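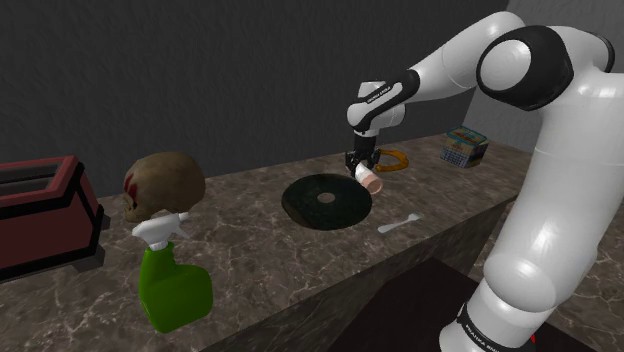 Kitchen counter scene in the simulator, with the cup held on its side in the gripper.

Plorkex Counter Pack
For home and shared workshop builds
Sold by Valleck

Price: 40 (single bench licence)
Order code: 1869
In stock: download, sent by email after payment

The Plorkex Counter Pack is a set of scene files for people putting together a tabletop arm at home or in a shared workshop. It lets you try out a pick and place job on screen before you bolt anything down. The scene has a marble worktop with a one-arm setup at the right-hand end and a mixed lot of objects to reach for and reach past.

The arm model in the scene is marked FRANKA EMIKA and carries a black two-fingered gripper. You can swap it for your own arm if you have a model file with the joints set up. Hawi Wako wrote the swap guide, which comes in the download as a text file. Read it through once before you start, as the base height has to be set first.

What you get

Counter scene, ready to open
Object set, including a small pink cup, white spoon, green spray bottle, toaster, skull and a dark green disc with a hole in the middle
Swap guide
Blank job sheet for writing down grip width and approach height
Printable drilling template for a bench plate

Handling the objects

Every object can be moved, turned or taken out. The cup can be gripped upright or on its side. The spoon is the hardest of the set and most people leave it until last – it lies low on the counter and the fingers have to come down close to the surface. Start with the cup and get the same result several times over before you change anything.

Weights are set to sensible defaults and can be edited in the object list. If you are copying your own bench, weigh your own things on kitchen scales and type the figures in.

Building the real bench

The drilling template suits the Polisar bench plate, code 811, sold separately. It will also do for a plain board of your own if you print at full size and check the scale bar with a ruler. Clamp the board first, drill second. In a shared workshop, mark out the full reach of the arm on the bench with tape and leave it there.

Updates

Version of 27/01/2021. Fixes the spoon sinking into the counter on slower computers. The Giannakopoulos file format is now read as well as the older one. Free to existing owners.

Questions about the pack go to Eftychia Ververidis through the contact form. Please give your order code and say which arm you are using.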